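About us

Hi, and welcome to Prollora! I'm Daichi Hirano, and I started this place because I was tired of buying grippers off a spec sheet and finding out a month later that they couldn't pick up a sock. We try out grippers, arms, wrist cameras and controllers for people who have to live with them afterwards, and then we write down what happened in words you can read over a coffee.

There are four of us, plus whoever we've roped in for the week. Most of our customers are laundries, small shops and vending operators, so that's what our test floor is built for. No polished demo cells with one cube on a mat, sorry. We want real appliances, real stock and the sort of lighting you've got at your place.

What we test

Laundry is where we began and it's still my favourite (also the thing that makes me swear the most). Clothes have no shape you can count on. A gripper that's lovely with boxes will pinch a T-shirt by one thread, or grab three things and the drum seal as well. We look at how low the fingers can get, whether the wrist fouls on the door, and where the cable goes when the arm reaches forward – you'd be amazed how many trials come down to a cable.
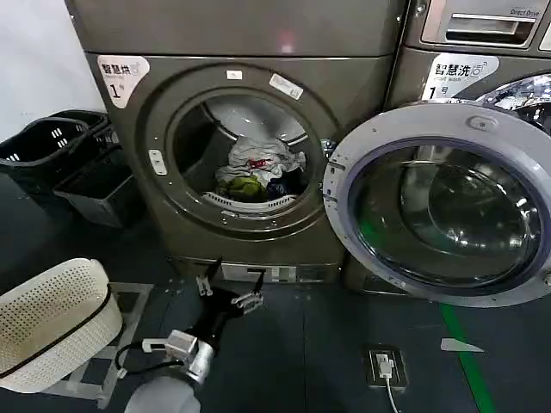
Dryer number 1 with a small load in the drum, gripper open down near the base.

Every gripper we take on does 200 picks at the machines before we'll give an opinion. If it's still behaving we keep going to 700, and by then the bolts have usually told us something the brochure didn't. We note every dropped item and every time somebody had to step in.

The other half of the floor is small goods. Wrapped lollies and other little packaged things are a terrific test and cheap to replace when we squash them! Foil throws highlights all over the camera picture, clear acrylic confuses depth sensors no end, and the compartments are tight enough that a wide finger mount is in trouble before it starts. 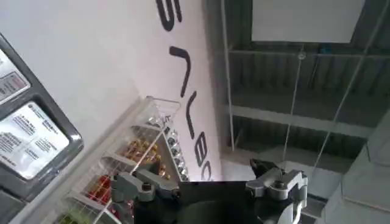 Wrist camera view at the clear organiser, gold wraps and silver ones along the back.

We're fussy about wrist cameras. Mount one too far back and half your picture is gripper body; too far forward and you lose the fingertips right when you need them. We like to see both fingers and a decent bit of what's past them, and we don't mind if the world is on a slant, as long as the controller knows which way is down.

How we compare

Same rack, same stock, same person at the controls. We've got six setups on the books at the moment, and the two that get asked about most are the Kvam parallel gripper and the Toteo two-finger one. I've got a soft spot for the Kvam because you can strip it down on a kitchen table. The Toteo has the nicer controller by a mile, though its fingertips wear quicker than I'd like. We pay for our own hardware and we don't take commissions, so if I'm rude about something you'll know I mean it.
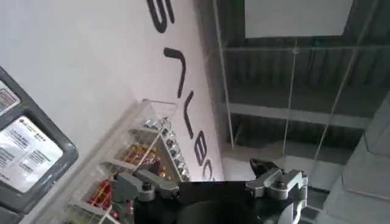 Left finger just over the lower part of the display rack.

Working with us

If you're near Virkow, come and have a look. July is our quiet month and the best time to bring your own gear in for a day on the floor. Otherwise send us a note with what you're trying to pick up, how heavy it is and what it's sitting in, and we'll tell you whether we've already tried something like it. A phone snap of your shelf or machine helps heaps. I answer most of the mail myself, usually on a Sunday with the cricket on, so give me until Monday before you chase me up.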